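The first thing Yolotzin Montes did when I sat down was hand me a map of the Boltero valley with a border drawn on it in ballpoint. The second thing she did was apologize for the coffee. She has spent 31 months on the talks over the Plellden crossing, and I think she could draw that line in her sleep.

If you haven't followed it (and why would you, unless you live there!), the dispute is over who runs customs on a bridge that trucks use day and night. One side wants its own officers at both ends. The other wants a joint post, staffed in shifts. The draft treaty runs to 299 pages, and Montes says the fight comes down to 3 of them. 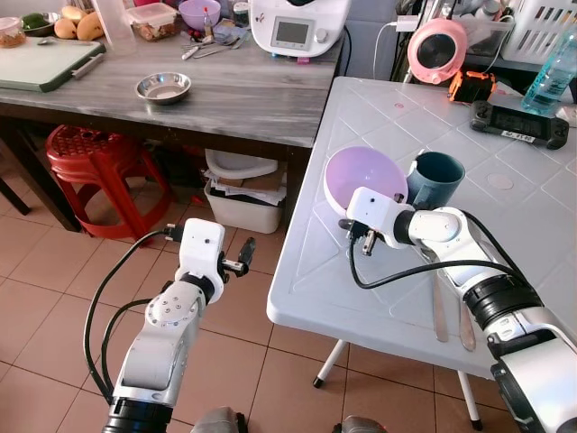

I'd gone in thinking trade talks were all grand halls and flags. Most of the real bargaining on Plellden happened over lunch, in a rented apartment on the Draseck side, with delegates passing dishes and arguing about fruit inspections with their mouths full. Put a crowded kitchen table, a plastic bowl and a teal cup in front of me now and I'm right back there, listening to Gumaro Manríquez explain truck axle weights for the second time. He's the deputy negotiator, he's very patient, and I still don't get axle weights.

What happens next depends on the parliament in Draseck, which has 90 days to vote once the text is sent over. Nneka Ezeani, who leads the opposition there, told me her party will back a joint post but wants the fee schedule reopened. Manríquez groaned when I passed that on. Montes just asked which fees, and went looking for her pen.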